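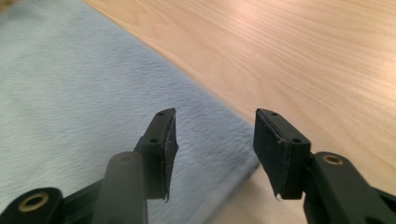
Open day at the Stiltico workshop runs on a Wednesday in January, doors at 10 in the morning, last visitors out at 4. It's a day of watching and trying the hand-held grippers we use to teach robots how to handle household things. You squeeze, the two fingers close, and a blanket gets picked up or it doesn't. If you were hoping for a chrome butler, please adjust your hopes in the parking lot. The fingers are matte black and boxy, the pads on them have little torn flaps at the corners, and a pale blue fleece blanket gets as much attention as any of the hardware. The questions below are the ones people keep sending us, some of them more than once, and a few of them in capital letters.

Do I need a ticket?

Yes. They're free, but you need one. We have 200 for the morning and 200 for the afternoon, and your ticket says which one you've got. Morning is 10 to 1, afternoon is 1 to 4. If you turn up at noon with an afternoon ticket you'll be sent to the café across the street, which does a decent grilled cheese and is used to us by now.

They're gone. Can I come anyway?

You can join the returns line at the side door. Last year most people who stood in it got in, though a couple of them had gone quite blue by then. Bring a hat.

I booked four tickets and only need two.

Give the others back using the link in your confirmation email. Please don't just not show up. We set out chairs.

Where exactly are you?

382 Pleritz Street, the low brick building behind the tire shop. Your phone will try to take you to the tire shop. The tire shop has asked us to mention that they don't do robots, they don't have our restroom key, and they'd like their driveway kept clear.

Is there parking?

A little. The lot behind us is for visitors who need to be close to the door, so please leave it for them. Everyone else should use the city garage on the next block. The Grarkomdale bus stops at the corner and the walk from there takes less time than the garage elevator.

What will I see?

Four stations, and you can do them in any order.

Folding is where the blanket lives. You'll see someone work through a fold with a hand gripper, then you'll see the bench arm have a go at the same fold. The arm is slower. It's also completely unembarrassed, which some visitors find inspiring.

Kitchen is cups, lids, spoons and a drawer that sticks. We've had offers to fix the drawer. We don't want it fixed. Drawers stick in real kitchens, and a robot that has only met good drawers is going to have a bad first day.

Repairs is a bench with worn-out gripper parts on it and somebody changing pads and bushings. We put it in as filler the first year and it drew the longest line in the building. People like looking at screws, I guess.

Talk is a room with seats. Mahlet Assefa gives the same twenty-minute talk at 11 and at 2, on how a demonstration done by a person becomes something a robot can practice from. She takes questions for as long as there are any, and then she goes and hides in the kitchen station.

Can I try a gripper myself?

Yes, at Folding and at Kitchen. You get one turn of five minutes at each, with somebody beside you. You can go around again if the line is short. Around 3 it usually is.

How hard is it?

Picking up a corner of fleece takes most people a few tries. Putting it down where you meant to takes a few more. Your own fingers can feel when they've caught two layers in place of one, and the gripper can't tell you that, so you end up leaning in and squinting at the pads like a jeweler. Adults tend to get annoyed and kids tend to get good.

A tip, and it's the one we give our own new starters: look at the gap between the tips and forget about your hand. Get the cloth into the gap first. Then squeeze, slowly. Then stop squeezing harder. It won't help.

Why does the equipment look so beat up?

It gets used. A gripper that spends all day on cloth picks up lint the way a black sweater does, and pad corners catch and start to lift. We change pads when the grip goes, which can be a good while after the looks go. In a heavy week we'll do 500 grabs on one pair before lunch and then wonder why the corners are fraying.

A visitor wrote on a comment card last year that we "could have cleaned up for company." We did clean up for company. That was the clean one.

What are the brass-colored rings?

Bushings. They sit in the pivot holes where the link arms join and they let the joints turn without the plastic wearing away. We get asked this more than anything about software, and it does put things in perspective for the software people.

Why household stuff? Why not something impressive?

Because a blanket is hard. A metal block stays the shape it was when you looked away. A blanket doesn't, and it will fold itself under, cling to the table, and hand you an edge that turns out to be a middle. If you'd like impressive, there's a very large arm in the lobby at Takagi, across town, that lifts an engine block on the hour. It's great. We've all been. It can't fold a blanket either.

Will the robot work on the day?

Some of the time. We run the arm live and we don't swap in a video if it fails. Last year it folded well all morning, and then at the 2 o'clock session it carefully picked up the table's cloth cover along with the blanket and presented both. It got a round of applause. We've since stopped using a cover.

If the arm is down when you get there, the person at the station will say so on a piece of cardboard, and the hand grippers will still be going.

Is it safe for kids?

Kids are welcome with an adult attached. The hand grippers only close as hard as the hand holding them, but they do pinch, so keep small fingers out from between the pads. Keep large fingers out too. Nearly every pinch we've had to look at belonged to somebody's father showing how it works. The bench arm has a taped line on the floor around it, and everybody stays behind the tape, including people who say they're engineers.

Under-fives can watch but can't take a turn. Their hands don't reach around the handle.

Can I bring my dog?

Guide dogs and other service dogs, of course. Other dogs, no. We tried it one year. A beagle took the blanket.

Can I bring something from home for the robot to pick up?

People ask this every year and every year they bring it without waiting for the answer. Soft, clean and smaller than a bath towel is fine, and if there's time we'll try it at Folding with a hand gripper. Please no glass, nothing sentimental, nothing alive. We did once get handed a jello mold.

Can I take pictures?

Yes, anywhere except the Talk room while the talk is on. Ask before you put other visitors' kids in them.

Are you recording my turn?

Only if you say so. There's a form at the desk. If you sign it, your turn goes into the pile we use for practice, with no name on it. If you don't sign it, you get the same five minutes and it goes nowhere. Either way you'll get a sticker.

I was terrible at it. Do you still want the recording?

Very much. Ours are all made by people who've done it a thousand times and fold like hotel staff. Fumbling and having another go is useful to us.

Is the building accessible?

The ground floor is level all the way through, and all four stations are on it. There's one table at each hands-on station that you can roll up to. The Talk room has a hearing loop, and it works in the first three rows, so sit there if you need it. The restroom is past Repairs on the left. 10 to 11 is the quiet hour, with the music off and the arm's warning beeper turned down as far as it's allowed to go.

Is there food?

Coffee, tea and cookies at the desk. No food at the stations, please. We spent most of a spring getting crumbs out of a drawer that was already sticking.

Are you hiring?

Now and then, for demonstrators. It's part-time work, mostly standing, and you need patient hands more than you need a degree. Leave your email at the desk and write FOLDING next to it so it doesn't end up on the newsletter list.

Do you sell the grippers?

No. We've had offers at the door, one of them in cash. Stiltico makes them for its own use and we don't have a shop.

Will one of these be doing my laundry soon?

Mahlet's standing answer is that you should keep your hamper. Ask her at 2, though, she's usually more cheerful after lunch.

I have a question that isn't here.

Email the open day address on your ticket. We check it at 9 each morning. Questions about winter tires will be forwarded next door.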